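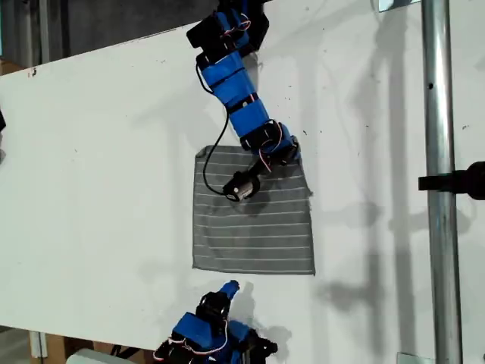
Frequently Asked Questions
Okonkwo Skin & Laser, Carkon office

Last updated Wednesday, March 6, 2019

Do I need a referral?
No. Call the desk or use the web form. If your insurance wants one for a mole check or a biopsy, get it from your regular doctor first and have them fax it over. We can't request it for you.

How soon can I get in?
Consults, usually within two weeks. Laser days are Tuesdays and Thursdays only, so those book up further out. Ask for the short list if you can come on a day's notice.

What does a consult cost?
$100. Comes off your bill if you book a treatment within the year. Mole checks are billed as a regular office visit, not as a consult.

How long is the visit?
Plan on 45 minutes for the first one. Follow-ups are shorter. Come ten minutes early if you haven't done the forms online.

What should I bring?
Photo ID, insurance card if we're billing anything medical, list of what you take (vitamins and fish oil too), names of any creams you use. Photos on your phone of the tube are fine.

Can I wear makeup?
To a consult, sure, but we'll ask you to take it off. To a laser appointment, no. No self tanner for two weeks before either, including the gradual kind in lotion.

I got some sun last weekend. Should I cancel?
Call us. Depends how much and which laser. If you are still pink or peeling we will move you. No charge for moving it if you call before noon the day before.

Which creams do I need to stop?
Retinol, tretinoin, glycolic, anything that says "acid" or "peel" on it: five days before. Benzoyl peroxide: two days. Plain moisturizer and sunscreen, keep going. Prescription creams for eczema or psoriasis, ask first, don't just stop.

I took isotretinoin. Does that matter?
Yes, tell us the date of your last dose. It goes in your chart and the doctor decides.

Does it hurt?
Most people say rubber band snaps. Numbing cream is included with the resurfacing treatments and extra ($31) with the others. It needs time to work so you'd come in early for it.

How many sessions will I need?
Hair removal, six to eight for most areas. Brown spots, one to three. Redness, three or four and then maybe one a year. Scars are all over the map and we won't guess on the phone.

Do you sell packages?
Yes. The full face resurfacing package is $2,997 and covers three sessions plus the follow-up visits. Packages are good for 18 months. Can't be split between two people, we get asked alot.

Do you take insurance for laser?
No, that's cosmetic. Medical visits yes, most plans. Call the number on your card and ask if we're in network, because our list at the desk is not always up to date.

Can I pay over time?
Half at booking and half at the second session, for packages. Nothing longer than that right now.

What's the cancellation rule?
24 hours. After that it's a $34 fee for a consult, and for a laser session you lose the deposit. Snow days don't count, if we're closed you're not charged.

Do you treat kids?
Medical visits from age 12 with a parent in the room. Cosmetic laser 18 and up, no exceptions. Younger kids, ask your pediatrician for a name.

I'm pregnant or nursing.
Mole checks and regular skin visits are fine. We hold off on laser, peels and injections until after.

What will I look like afterward?
Hair removal: pink for a few hours. Brown spots: darker first, like coffee grounds, then they flake off. Don't pick. Resurfacing: red and swollen two to four days, rough for about a week. Don't book it right before a wedding.

When can I go back to the gym?
24 hours for most things. Three days after resurfacing. Same for hot tubs and saunas.

Something looks wrong and it's after hours.
Blisters, pus, fever or pain that gets worse instead of better: call the main number and press 2, it goes to the on-call line. Trouble breathing or swelling around the mouth, call 911. Please don't use the web form for this, it is only read on weekdays.

How do I get my biopsy results?
We call, good news or bad. Usually seven to ten days. If you haven't heard in two weeks call us and ask, don't assume its fine.

Where do I park?
Lot behind the building, enter from Zakuleck Street. Spots by the fence belong to the dentist and they do tow. Elevator is inside the back door, we're on two.

Is the Flelidum office still open?
Mondays only, and medical visits only. No lasers there. The Flelidum office is closed all of August, so those patients are seen in Carkon that month.

Can I get my records sent?
Yes, sign the release at the desk or print it from the Forms page. Allow five business days. No charge to send to another doctor.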